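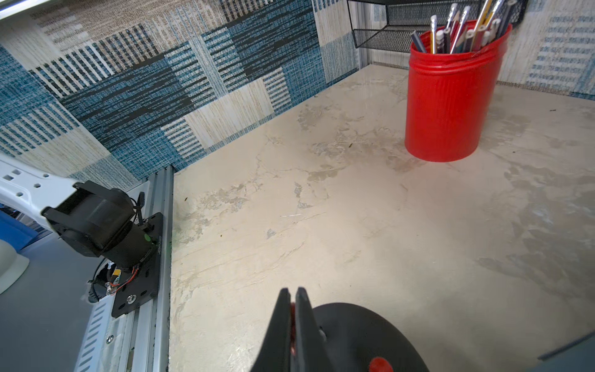 Bench check before the Plerkbridge runs, arm two
Filled in by Beatrice Lyimo, 07/05/2021. Counter-checked by Wafula Mugo.

Wafula asked me to write proper comments this time and stop putting "fine" next to everything, so you've only got him to blame for the length!

1. Rail and mounting plate
OK. I went along the rail screws with the hex key and none of them turned. The bolt on the black plate took a tiny nip, less than an eighth of a turn, so please look at that one again next time.

2. Cables by the mount
OK, with a grumble. The black, red and white bundle still loops below the motor. I moved the arm slowly through its whole reach and nothing snagged or pulled tight, but I'd like a clip on it before we go any faster (Wafula says there's a bag of them in the Womwood drawer).

3. Emergency stop
OK. Pressed it three times, once in the middle of a move. Arm held its position each time and wouldn't start again until I'd reset it.

4. Gripper fingers
OK. They close evenly and open again without sticking. Wiped both tips. Grip force limit is on the low setting, and I read it off the screen myself this time instead of trusting the sticky note.

5. Wrist camera
OK. Lens cleaned, bracket doesn't wobble. Fingertips show at the bottom of the picture where the Kandpal script expects them.

6. Table and things on it
Pass with a comment. Pen holder is near the back wall with the mesh trays behind it, and it's crammed full. Pencils stick up a fair way, so keep the approach height generous and don't let anyone lean in to straighten them during a run. The tabletop has a few scuffs, none deep enough to catch a finger.

7. Floor by the rail side
Not passed at first. My own bag strap was across the walkway, sorry. Moved it, passed on the second look.

8. Log and speed cap
OK. Speed cap on. The log already holds 3031 attempts, and the plan only needed 3000, so there's no rush on anybody's part. Of the 362 we ran with the slower approach, 245 were clean picks. That's better than I'd hoped for, though I want the Bullent comparison done at the same speed before we write a word about it.

Still to do
Clip for the cable bundle (me).
Recheck the plate bolt after the next session (Wafula).
New label for the reset key, the old one has rubbed off (whoever gets there first).

Signed off for slow runs only. Full speed waits for the clip.
B. Lyimo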